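Kitchen > Cleaning > Sinks and worktops

November, by Cinzia Benedetti

How I get limescale off a composite sink

We live in a very hard water area and my sink shows every bit of it. Two years of wiping it with whatever was on the sponge left me with a chalky bloom that came back the minute the surface dried. I tried the cream stuff, I tried scrubbing harder (don't!), and in the end my neighbour Duangjai Rungrueang told me to stop messing about and use citric acid. So this is her method, more or less, with my own bodges added.

You'll need citric acid powder, a soft cloth, an old toothbrush and a jug. I buy the 200 g bag from Gurer, the hardware shop near the station, and it lasts me ages.

Start with a wash in plain washing-up liquid and rinse well. Grease stops the acid getting at the scale, so don't skip it like I did the first time. Then stir 18 g of powder into a jug of warm water – not boiling – and put the plug in. Pour it over the bottom, lay the cloth in it so it soaks, and drape the wet cloth over any bad patches on the sides. Leave it for 9 minutes, have a cup of tea, then rub gently in circles and rinse. Never mix it with bleach, and do a test in a corner if your sink is an unusual finish. Keep it off marble too!
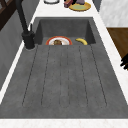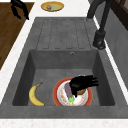 Drainers are a bit more of a faff, as the liquid won't sit still on them. I make a thick paste with a spoonful of powder and a few drops of water, dab it on with the toothbrush and leave it for half as long. If yours has long parallel grooves like the grey one in the second picture, brush along them towards the basin and finish with a good rinse in the same direction. The overflow hole wants a quick go with the toothbrush as well. Then dry the lot with a tea towel, which I resisted for years and now do every night before bed – it's made more difference than any product.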